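Filed under: Workshop notes / Simulation / Arms

This site uses cookies to remember your reading preferences. Accept | Manage

Recommissioning the sofa cell after the Sima update

The sofa cell is the one with the arm on a dark pedestal next to a beige sofa, used for pick tests on soft furnishings. It exists only in simulation. It still needs looking after in much the same way as a real cell, and in April I had to set most of it up again after we moved from the old Sima release to the current one. These are my notes on what changed, what I reset and what I would check first next time.

The symptom was simple. A run of 780 grasp attempts that had been stable for months began to produce fingers that closed to the side of the target. The arm reached its goal pose according to the log, the joint errors were small, and the gripper was in the wrong place. When the joints are right and the tool is wrong, the fault is usually in one of the fixed transforms: world to base, or flange to tool.

Base first

I always start at the base. It is the least interesting transform, it is never supposed to change, and an error there spoils every measurement taken further out.

The old scene file placed the pedestal as a child of the floor and the arm as a child of the pedestal. The new importer flattens the tree on load. It keeps the world positions but drops any offset stored on a parent that has no mesh of its own. We had one such parent, an empty node called mount_shim, left over from a pedestal of a different height. Its offset was 6 mm, straight up. Losing it put the whole arm 6 mm low, with the base housing sunk slightly into the pedestal top.

You would expect the contact solver to complain about that. It didn't, as contact between the base and its own mount is filtered out. The filter is correct and I have left it on.

To fix it I removed the empty node and wrote the offset into the base pose directly. I then drove the arm to the zero pose, read the flange position and compared it with the value from the kinematic model. They now agree to the last digit printed.

While there I also checked the base yaw, by commanding a straight move parallel to the front edge of the seat and logging the distance to that edge at both ends. If the two distances differ, the base is rotated. Ours were equal. It is a quick test and costs one move.

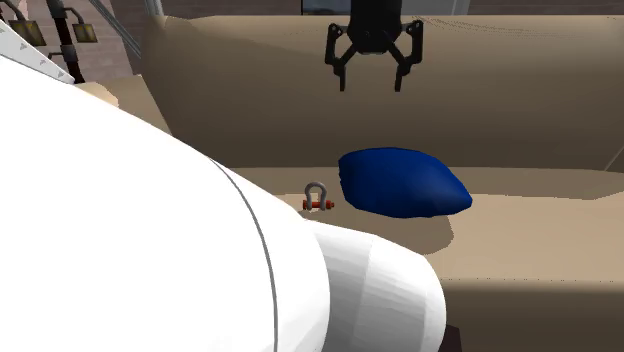

Tool transform

With the base correct, the sideways error was still there, so the flange-to-tool transform was next.

The gripper model is a two-finger parallel type on linkages. The tool centre point is meant to sit midway between the fingertips, but on a linkage gripper the tips travel along the approach axis as well as across it. Open, they sit in one plane; closed, they sit in another. Our old configuration took the tool point at full closure. The Sima update ships its own gripper definition, which takes the tool point at full opening, and it had silently taken precedence over ours because both were registered under the same name.

That explained a depth error. The sideways part came from a rotation about the wrist axis: the new definition measures finger direction from a different face of the flange. The tool frame was therefore rotated and every planned closing direction was wrong with it. On a round target you might never notice. On anything with a long axis you notice at once.

What I did, in order:

1. Renamed our gripper definition so that it cannot clash again.
2. Set the tool point at full closure, as before.
3. Commanded the fingers fully open and fully closed and recorded the tip positions in the flange frame at each.
4. Fitted the tip travel between those two and put the result in the planner as a correction on approach depth.
5. Rotated the wrist through a full turn with the tool point held still, and logged the drift.

Step 5 is the one to keep if you keep only one. If the tool point is on the wrist axis it should not move at all. Before the fix it described a small circle. Afterwards the drift was below the resolution of the log.

Finger force and the soft target

The cell has two targets that behave very differently, a blue cushion and a small shackle with an orange-red pin. The cushion is the reason the cell was built. The shackle was added by Mathias Holzer, who wanted a rigid part with a hole in it on the same seat, so that a grasp planner tuned for one would have to cope with the other.

For the cushion the grip force limit was 70 N in the old configuration. I kept it. The update changes how the limit is applied, though. It used to be a cap on the commanded force; it is now a cap on the measured contact force, filtered. With a compliant target the filter lags, the fingers close further than they should, and the reading catches up late. I shortened the filter window and lowered the closing speed for the last part of the stroke. Both changes are in the cell configuration file, with a comment saying why.

For the shackle none of this matters much. Contact is abrupt and the filter reaches its value quickly. What does matter is the collision mesh. The importer had replaced the shackle's mesh with a convex hull, which fills in the bow, so that any plan to put a finger through it was rejected as a collision. I restored the decomposed mesh from the Tovska parts library and turned off automatic hulls for everything in that folder.

If you run your own cell with small parts, turn on the collision geometry view and look at every one of them after an import. The visual mesh tells you nothing about it.

Resting the parts

Objects on the seat are placed a little above the upholstery and allowed to settle before each attempt. The settle time was 2 seconds. That was long enough in the old release, where the seat was a plain box. The seat now has a proper surface with some curvature near the backrest, and small parts can rock for longer.

I replaced the fixed time with a velocity threshold: the attempt starts when every loose object has stayed below the threshold for a set number of steps. There is an upper limit too, and if it is reached the attempt is thrown away and not counted as a failure. Counting it as a failure was an old mistake of mine, and it made the grasp figures look worse than they were.

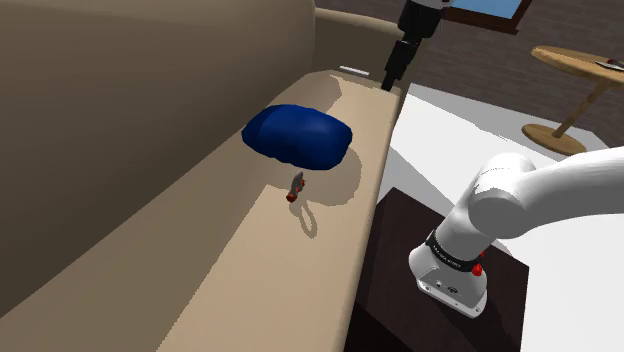 Reach and the sofa itself

The pedestal sits directly beside the sofa, so there is very little room between the arm and the seat edge. The planner treats the sofa as one static obstacle with a margin all round. After the base was raised to its proper height I expected the margin to be generous. In practice the elbow came inside it on moves to the far armrest and the planner went the long way round, with a large swing of the first joint.

I considered reducing the margin and decided against it. Instead I split the sofa into backrest, seat and armrest obstacles and gave each its own margin, with the small one on the seat where the gripper has to work. The long swings stopped. Planning time went up slightly, and I can live with that.

There is also a home pose to think about. The old one parked the gripper over the middle of the seat, where it blocked the overhead view used to find the targets. The new one is further back. If you change it, rerun the view check, which is a separate script and does not run on its own.

Lighting

I lost most of an afternoon to this, so it gets a heading. The target finder thresholds on colour, and the update changed the default exposure. The cushion was still found reliably. The shackle pin was sometimes merged with its own shadow, which shifted its estimated centre and looked exactly like a remaining calibration error. I was about to redo the tool transform when I plotted the error against light direction and saw the pattern.

Exposure is now fixed in the scene file. Do not leave it on automatic in a cell that measures anything.

State of things

The cell runs. I have repeated the full set of 780 attempts with the new configuration and the sideways misses are gone. There are still occasional failures on the cushion, mostly where the planner picks a grasp too near the seat and the fingertips touch the upholstery first. I suspect the approach correction is slightly too large at partial opening, as I fitted it from the two end positions only and the linkage travel is not linear. A third measurement at half stroke should settle that.

Still to do:

- Half-stroke tip measurement, then refit the correction.
- Move the collision settings out of the scene file and into the parts library.
- Ask Mathias whether he wants the shackle standing or lying at the start of each attempt. The placement script currently allows either.
- Port the same fixes to the Kidar cell, which uses the same gripper definition and will have the same name clash.

The Kidar cell has no empty parent nodes, so its base should be fine, but I will check it anyway.

Get new posts by email. One message a month, unsubscribe whenever you like.

Related posts

- Wrist drift test, with the script
- Moving a cell from Loda to Sima: what the importer drops
- Convex hulls and parts with holes in them
- Why I stopped using a fixed settle time
- Notes on the Kidar cell, part 2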